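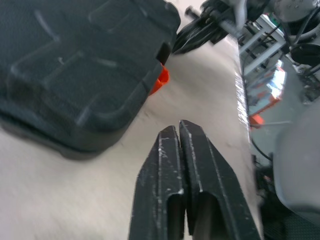
Ticket 2248: Grasp planner rejects case lid, wrist view

Status: Open, waiting on retest
Opened by: Keabetswe Buthelezi
Assigned to: Ynyr Vaughan
Site: Hulville
Component: Hudau perception, grasp planner

Problem
With the dark gray case on the table, the planner returns NO_VALID_GRASP on most runs. The segmentation mask from the wrist view joins the fingers and the case into one blob. Both are close to black. The orange part on the side of the case is segmented fine.

Friday, December 23, 2022

Keabetswe: Reproduced with fingers nearly closed. With fingers fully open it fails less often. Restarting the planner node makes no difference.

Ynyr: Which self-filter mask is loaded? The one in the repo is from June and was made for the old fingertips.

Keabetswe: The June one. The tips stick out past it.

Ynyr: Then the tips get labeled as object. Please regenerate at 10 finger widths and set self_filter_pad to 4. Also check exposure. The table edge reflects a lot and auto exposure is probably pulling the case down.

Keabetswe: New mask is in. Exposure was on auto, now fixed at 4,000 us. The mask separates from the case on the live view. Depth on the lid is still patchy, and min_cluster_points is 1,000, so small lid patches get dropped.

Ynyr: Leave that alone until the retest. Change one thing at a time from here.

Next steps
Run the full grasp set on Trevor with the new mask.
Attach planner logs.
Copy the mask to Virkberg if it passes.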